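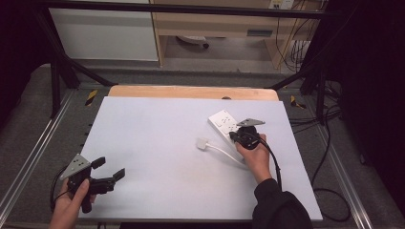
A white power strip and a small white plug on the bench board.

Power Strips and Extension Cords: Frequently Asked Questions
Darkville Tool and Household Library
Last updated Jun 26, 2019

Power strips and extension cords are the items we get the most questions on at the desk. Please read this page before you borrow or donate one. If your question isn't covered, ask at the counter or leave a message at extension 2788.

Can I borrow a power strip?

Yes. Any member can borrow power strips and cords. The limit is up to 4 at a time on one card, strips and cords together. If you need more for a yard sale, a school event or a party, fill out the event form at the counter.

How long can I keep it?

Two weeks, with one renewal if no other member has a hold on it. Strips borrowed on the event form are due back the next day we are open.

What is the difference between a power strip and a surge protector?

A plain power strip gives you more outlets and does nothing else. A surge protector also has parts inside that absorb short spikes in voltage. The two can look the same from the outside. Check the label on the back or the underside. If it doesn't mention surge protection or give a joule rating, treat it as a plain strip.

What can I plug into one?

Lamps, phone chargers, a computer and monitor, a radio, a printer. These are all low-draw items and a strip in good shape will handle several of them at once. Stay under the rating printed on the strip.

What should I not plug into one?

Space heaters, window air conditioners, refrigerators, freezers, microwaves, toasters, coffee makers, hair dryers and irons. Plug these straight into a wall outlet. We do not lend strips for use with heaters under any circumstances, and we ask you to initial that line on the loan slip.

How do I work out the load?

Add up the watts of everything you plan to plug in and compare the total with the rating on the strip. The wattage is usually on a label near the cord or on the charger. A television that draws 300 watts uses up that much of the total whether or not anything else is running. If an item lists only amps, multiply the amps by the voltage to get watts.

Can I plug one strip into another?

No. Do not plug a strip into an extension cord either. If the strip won't reach, borrow one with a longer cord.
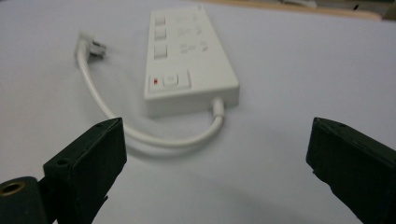 White strip with small switches along one side, a square button, and a red indicator light near the cord end.

What are the small switches for?

On strips with individual switches, each one normally controls the outlet or pair of outlets next to it. The layout varies by model, so read the markings on the strip before you rely on a switch. Some models also have a main button that cuts power to everything. To find out which switch does what, plug in a lamp and try them one at a time.

What does the light mean?

It depends on the maker. On many strips a lit indicator means the power is on. On some surge protectors there is a second light for the surge circuit or for grounding. Look for a word printed beside the light, or check the instruction sheet. We keep copies for the models we lend in the binder at the counter.

Does turning off the switch make it safe to work on?

No. Pull the plug from the wall before you clean a strip, move it, or handle anything with a damaged cord.

How should I store the cord?

Unplug the strip and let the cord fall into wide, loose loops. Fasten the loops with a hook-and-loop tie. Please don't wrap the cord tightly around the body of the strip. Tight wrapping bends it at the point where it enters the housing, and that is where most of the cords we throw out have failed.

How do I clean a power strip?

Unplug it first. Wipe the outside with a dry cloth. For dust in the outlets, hold the strip face down and tap it gently. Don't use spray cleaner, and don't poke anything into the slots. White strips turn yellow with age and scrubbing will not change that.

When should I stop using one?

Unplug it and bring it back, or retire your own, if you notice any of the following:

A plug that fits loosely in the outlets
Brown or black marks near any opening
A housing that feels hot
A buzzing sound or a burnt smell
Cracks in the housing
Bare wire or a split in the cord
Prongs that are bent or wobble

Can you repair my strip?

No. We don't open sealed strips or replace their cords. Katsuhiko Nagano checks small appliances at the repair table on Saturday mornings and can tell you whether a lamp or radio is worth fixing, but strips go to recycling.

Do you take donations?

We take strips and cords with a grounded plug, a readable rating label and no damage. We can't accept two-prong strips or anything with tape on the cord.

Where can I recycle old ones?

Use the gray bin inside our front door, or take them to the Citstead transfer station on Ferreira Road. The station takes cords, plugs and chargers at no charge. Keep batteries out of both bins.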